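Die Werkstatt von Sorkico liegt im Hinterhaus, zweiter Eingang links. Seit 2005 werden hier Medaillen und kleine Auflagen für Sammler geprägt. Die Inhaberin hat das Handwerk als Graveurin gelernt und führt den Betrieb heute mit 2 Angestellten. Zum Gespräch bringt sie ein Tablett mit Probeabschlägen mit.

Die aktuelle Arbeit heißt Grornutia, eine Medaille aus Feinsilber mit einem Flusstal auf der Vorderseite. »Der Auftrag kam von einem Verein, der sein Jubiläum feiert«, sagt sie. »Die wollten zuerst eine Burg. Burgen haben wir schon oft gemacht, also habe ich den Fluss vorgeschlagen.« Der Entwurf wurde zunächst in Gips modelliert und danach auf den Stempel übertragen.

Gefragt nach der Auflage, nennt sie die Zahl 3694. So viele Bestellungen lagen bis Ende November vor, mehr wird nicht geprägt. »Danach wird der Stempel entwertet. Der Verein bekommt ihn für seine Vitrine.«

Geprägt wird auf einer Presse, die sie gebraucht von der Firma Prusoson übernommen hat. Für das Relief braucht jedes Stück mehrere Schläge, dazwischen wird geglüht. An einem guten Tag schafft die Werkstatt 80 Medaillen. »Wenn am Rand ein Grat stehen bleibt, kommt das Stück zurück in den Tiegel. Das ärgert mich jedes Mal.«

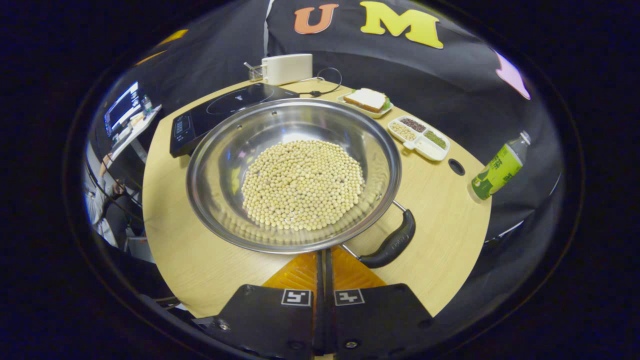 Von künstlicher Patina hält sie wenig. Viele Kunden fragten danach, sagt sie, und auf Wunsch werde sie auch aufgetragen. Ihr selbst gefalle Silber besser, wenn es von allein nachdunkelt. Vom Putzen rät sie ab: »Ein Silbertauchbad nimmt immer etwas von der Oberfläche mit. Lieber in die Kapsel legen und trocken lagern.«

Im Frühjahr folgt die nächste Medaille. Sie trägt den Arbeitstitel Oyewole und soll etwas kleiner werden, mit glattem Rand. Die Gipsmodelle sind fertig, über die Randschrift wird noch verhandelt. Vorbestellungen nimmt die Werkstatt schriftlich entgegen.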